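Lokton Wood Oil – 400 ml

Clear finishing oil for indoor woodwork: cabinets, shelves, table tops and trim. Made by Stilard. Sold in single cans or in cartons of 10.

Lokton soaks into the surface and leaves a low sheen. It darkens most woods slightly, so test it on a hidden spot first.
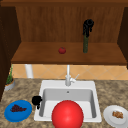

Open shelf in reddish-brown wood, with darker side panels.

Using the oil
Sand with the grain and wipe off the dust. Stir the can – don't shake it. Put on a thin coat with a lint-free cloth, leave it for 40 minutes, then wipe off whatever is still on the surface. Let it dry overnight before the second coat. Cabinet interiors usually need one coat only. Leave doors open until the smell has gone.
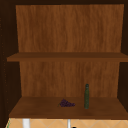 Cloths and storage
Oily cloths can catch fire on their own. Soak them in water and lay them flat outdoors to dry before throwing them out. Close the lid tightly and keep the can above freezing.

Stone and sinks
Lokton is for wood only. Mask stone counters next to the work and wipe up drips right away. For granite we carry Cevilance sealer, sold separately.
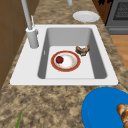 Speckled granite counter with a white drop-in sink.

Orders over 3,000 ml ship by freight. For trade prices ask for Slavica Stojanović at the Pavlović counter, closed Monday.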